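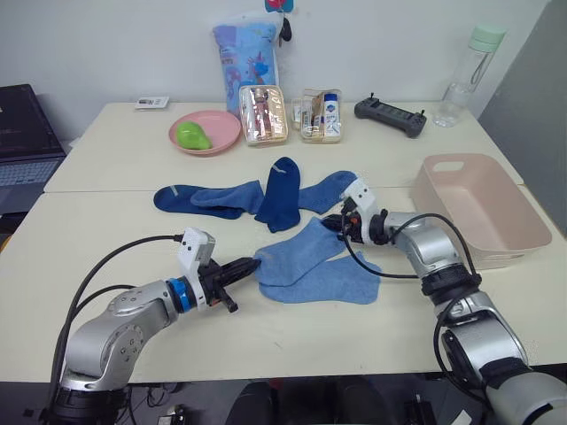 Light blue socks in a textured knit, laid flat on the table.

Lurneck Sock Mending Circle: Your Questions

Do I need to know how to darn before I come?
Not one bit! Most of us arrived with a bag of holey socks and a vague memory of a grandmother doing something clever with a needle. Esi Mahama sits with newcomers for the first hour and she has the patience of a saint.

What should I bring?
Clean socks, please (we do have to ask), and a blunt darning needle if you own one. We keep a basket of wool and a few darning mushrooms to borrow, though a light bulb or a small orange works nearly as well if you're practicing at home.

My socks are terry knit. Can those be mended?
They can, and they're quite forgiving, as the loops hide a wobbly darn beautifully. Turn the sock inside out, work from the smoother side, and keep your thread loose so you don't end up with a hard little lump under your heel.

What does it cost?
Your first visit is free, and after that it's $14 for the season, which runs from October through March. Tea is included, and usually cake too, if Villads has been baking.

Can I drop socks off and pick them up later?
We get asked this a lot, and I'm sorry to say no, we'd be buried! If you truly can't manage a needle, write to Bukola Afolabi through the contact form and she'll try to pair you with a member who lives nearby.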